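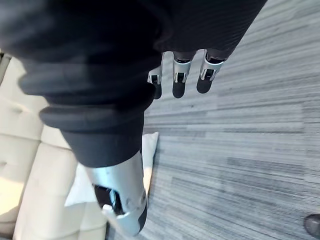

Figure 1. Gray carpet, Malinowski Hall.

Pile Recovery and Dust Retention in Office Carpet Under Two Vacuuming Schedules

Lucyna Pawlak and Torquil Ritchie
Monday, June 28, 2004

1. Purpose

The carpet in the Malinowski Hall workroom was laid the previous October. The department asked whether daily vacuuming is worth the labor or whether a weekly pass gives the same result. We compared the two schedules for dust left in the carpet and for how well the pile stands back up after foot traffic.

2. Materials

The floor covering is a gray Nedow carpet glued directly to the slab. There is no pad. We used one upright vacuum (Vosto, rotating brush) for all cleaning and a small canister unit (Pura, no brush) for collecting samples. Sample bags were weighed on the balance in the chemistry prep room. Pile height was read with a depth gauge resting on a flat steel plate.

3. Method

Two test strips were marked with masking tape along the main walking line from the door. Strip A was vacuumed every working day. Strip B was vacuumed once a week, on the same afternoon. Both strips carried the same traffic, as far as we could arrange it — the tape was moved once after someone rolled a file cabinet over a corner of Strip B, and the readings from that corner were dropped.

The trial ran for eight weeks. Every second week we took a dust sample from each strip, which gave four samples per strip. Samples were always taken just before the weekly cleaning of Strip B.

For the pile test we used a spare piece of the same carpet. A weighted shoe form was pressed onto it 720 times by hand crank. Pile height was read before loading, right after loading, and again the next morning.

4. Results

Dust. Strip B gave a heavier sample than Strip A on every date. The gap was widest in the second sample, which followed several days of rain, and narrowest in the last one, when classes had ended. Most of the material from Strip B was coarse grit. The Strip A bags held mainly lint.

Pile. The spare piece flattened visibly under the shoe form and had partly recovered by morning. Brushing against the nap with the Vosto upright raised it further, but it did not return to the starting height.

5. Sources of Error

The canister hose has a slow leak at the handle, found in the last week. It affected both strips, so the comparison should hold, but the sample weights are probably low. The hand crank does not copy the twisting motion of a real step. We had only one spare piece of carpet and could not repeat the pile test.

6. Recommendation

Vacuum the walking line daily during the term and the rest of the floor weekly. A scraper mat at the door should be tried before any change is made to the summer schedule. Weighing records are in Appendix A and gauge readings in Appendix B.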